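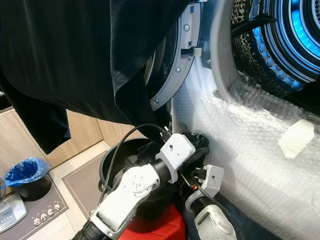

4.2 Unloading dark laundry

Our failure analysis begins with the garments, which turned out to be harder on the policy than the machine was. We ran 241 unloading episodes with a front-loading machine and scored each one on two things: whether a single item was separated, and whether it could be lowered into the bin without draping over the rim. Dark clothing did badly on both. In Figure 4, left, the gripper holds a bunched portion of a black garment beside the open door, and the folds offer very little contrast for the head camera to work with. The drum, by comparison, is lit bright blue and is easy to find — a pity, as finding the drum was never the problem.

We labeled 2975 grasp attempts by hand. Two annotators, Qin and Majumder, marked the grasp point and the lowest visible corner of the cloth. They agreed on the first far more often than on the second, and their written comments on the second are not reproduced.

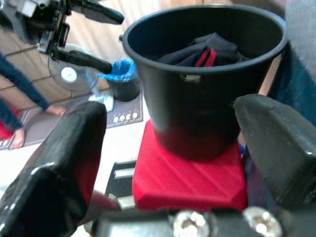 Figure 4. Views from the unloading trials. Left: head camera, garment in the gripper. Center: wrist camera, folded garment with red stripes in the bucket. Right: head camera, black garment hanging near the open machine.

The wrist view was added in November, after the head-only policy had spent 2000 training steps learning to release cloth over the floor with great confidence. Adding it reduced early releases but did little for separation.

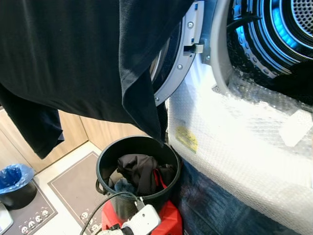

Separation errors remain the largest group. We return to them in Section 5.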